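The Glass Town Keeps a Small Fire

The last furnace in Velside is lit on a Sunday night and let down again on Friday. In between, 2 shifts make plain drinking glasses, the same kind the town has sold for decades. The works employed 397 people at its peak. Most of the old halls are now storage, and one is a bus garage.

Orders come mainly from cafes and small hotels. The best seller is a clear tumbler with a rounded body, priced low enough that a customer can break a few each month and not mind. Colored glass was dropped when the second furnace closed, and the molds went to a buyer in Mestitz.
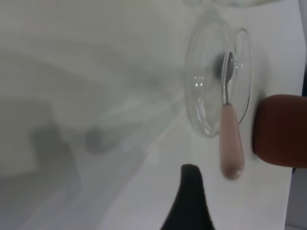

A clear glass cup and a spoon with a pink handle.

Fuel is the largest bill. The furnace holds its heat day and night whether anyone is working or not, so a slow week costs nearly as much as a busy one. In August the works shuts down for repairs, and the brick lining is patched by a crew from Elwood.

The museum on Halás Street has 2971 pieces from the works, most of them given by families in town. It opens on weekends and charges no admission. Only 220 pieces are on display. The rest are wrapped in newspaper in the basement, waiting for shelves the town has promised to pay for next year.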